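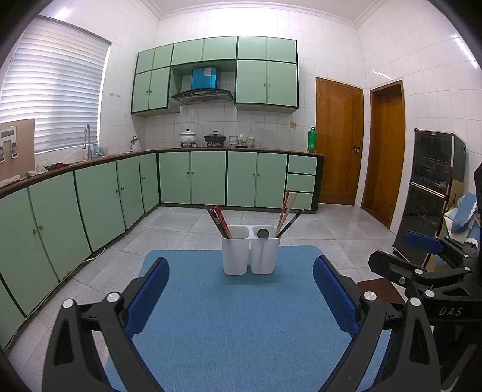

Anju Rajput wrote back within the hour to ask whether a delayed bag and a lost bag were going to share one label, and said that if they were, she would rather we didn't publish at all. She had a point. A delayed bag comes with a toothbrush allowance and a phone number. A lost bag comes with a form, then another form, and then an argument over what a winter coat was worth. We split the label in two the next morning, and that is the main difference between this release and the draft some of you have been passing along.

Voren Baggage Claims, read me first

Hello, and thank you for downloading this. The folder holds 2,000 short write-ups of baggage disputes between passengers and airlines, each one boiled down from a small claims file into plain English. We made it for people who teach consumer law, for people who run advice desks, and for anyone who wants to sort or search this sort of complaint without wading through scanned letters for a month (we did the wading, and we don't recommend it).

Every write-up says what the passenger asked for, what the airline answered, what papers each side brought, and how it ended. We took out the names of passengers, the names of carriers, and the flight numbers. Airports are replaced with a region. If you find a name we missed, please write to us right away and we'll fix it before we do anything else.

What's in the folder

claims.csv is the main table, one row per dispute.
letters.csv holds 352 retyped complaint letters, matched to the main table by claim_id. Most claims don't have one, so expect gaps when you join the two.
labels.txt explains the 9 outcome labels in a sentence or two each.
changes.txt is the running list of corrections, oldest at the top.

Columns in claims.csv

claim_id: a plain number with no meaning behind it. Please don't read the order as a date order.
kind: delayed, lost, damaged, or pilfered. The last one covers bags that arrived with something missing from inside.
asked: the amount the passenger wanted, in US dollars, converted at the rate on the day of filing.
offered: the last amount the airline put forward before a hearing. Blank means we found no offer in the file. Zero means the file shows a refusal in writing. These are different things and we beg you not to fill the blanks with zeros.
awarded: what was finally paid or ordered, where we know it.
receipts: yes, no, or some. "Some" is doing a lot of work here, I'm afraid. It runs from one crumpled pharmacy slip to a nearly complete folder.
report_made: whether the passenger filled out a report at the airport before leaving.
outcome: one of the labels in labels.txt.
summary: the write-up itself, usually a paragraph.

How it was put together

The files came to us through Plindano, the advice service that has been keeping closed cases in boxes for longer than any of us have worked there. Passengers signed a release when their cases closed, and we only used files with a signed release in them. Dirk Jacobs wrote the first set of summaries by himself over one very long February, and then a second reader went through each one against the original papers. Where the two of them disagreed about the outcome, they talked it over, and if they still disagreed the claim went into the "unclear" label and stayed there. There are 23 of those. I'm fond of them, and if you teach a class I'd start with them, since they get people talking.

The Trindade tool was used to retype the letters. Spelling mistakes made by the passengers were kept. Spelling mistakes made by the tool were corrected when we noticed them, which won't have been every time, so please be kind.

Things to be careful about

These are disputes that somebody cared enough to bring to an advice desk. People who got a fair check in the mail never came to see us, and neither did people who gave up at the baggage counter. So you can't use this to say how often airlines lose bags, or how often they pay up. Please don't rank regions with it either. One region looks dreadful only because the advice desk nearest its airport kept longer hours.

Musical instruments, wheelchairs, and strollers turn up under "damaged" more than you'd think, and they behave differently from suitcases, with higher amounts and much longer letters. If you're working out averages you may want to look at them separately. We meant to add a column for this and ran out of time.

None of this is legal advice, and the rules on time limits have changed over the life of the files. A claim that failed for lateness in an old file might not fail today, or the other way around.

Using and sharing it

Use it for teaching, research, or running a help desk. If you pass it on, send this file along with it so the next person knows about the blanks. If you build something from it, we'd love to hear, and a line mentioning Voren Baggage Claims is plenty of credit.

Coming next

The team on the Turkia project is working through a batch of missed-connection files with the same columns where they fit. Anju is reading the label list first this time. Corrections to the present set can be sent to Dirk with the claim_id in the subject line, one claim per message if you can manage it.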